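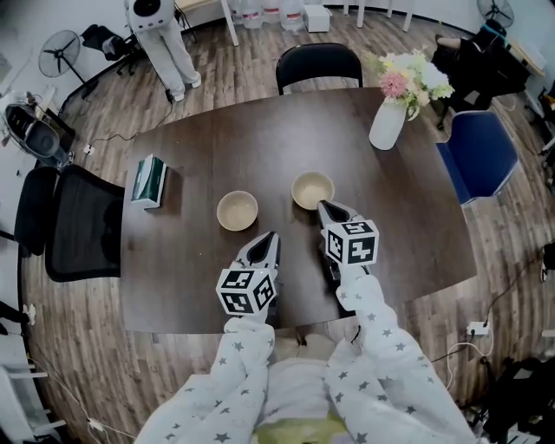

Bowls on the table

Brekon town app, anyone using it?
Posted in Local Chat

sprieto73
So I finally put the Brekon app on my phone after seeing the sticker in the hardware store window. The restaurant list is pretty good and I like that you can tap a place and it just calls them. But I had 20 alerts in my first week and most of them were about street sweeping on streets I don't live on. Is there a way to pick which ones you get?

dace_v
Menu, then My Alerts, then scroll way down past the weather stuff. You can turn off public works by neighborhood. Took me forever to find it too.

hendrikM
I deleted mine in December. Half the coupons were expired and the pizza place on Canal St told me they'd never even heard of the one I showed them. Kind of embarrassing with people in line behind me!

nesrin_e
Hendrik, that's been fixed I think? I run the yarn shop and we have to renew our coupons every month now or they drop off by themselves. It's a pain for me but at least customers don't get burned. We've had 73 people use ours this spring, and I'm a tiny store.

hendrikM
73 people who would have come in anyway, maybe. What does it cost you to be listed?

nesrin_e
$310 a year for the listing plus coupons. The plain listing with just your phone and hours is free. And no, some of them were definitely new, I know my regulars (there aren't that many of you lol)

sprieto73
Thanks Dace, found it. Phone is blissfully quiet now.

kcostigan
Does the loyalty thing work for anybody? I have 294 points and no clue what to do with them. I tapped Redeem and it sends me to a Zundix page that wants me to make another account.

dace_v
Keith you need 300 before it lets you pick anything. The second account is for real though, the points part is run by a different company. I made one and got a free coffee out of it.

kcostigan
Six points short, of course. And I'm not making a second account for a coffee.

hendrikM
See, this is what I mean. The old paper directory had everything and it never asked me for a password.

nesrin_e
The old paper directory had my shop under "Pets" for two years, Hendrik.

sprieto73
Does anyone know if the events page takes stuff from regular people? My brother's band is playing at the park and I can't see a submit button anywhere.

dace_v
It's only on the website, not in the app. Look for Add Event at the bottom. Mine took a couple days to show up so do it early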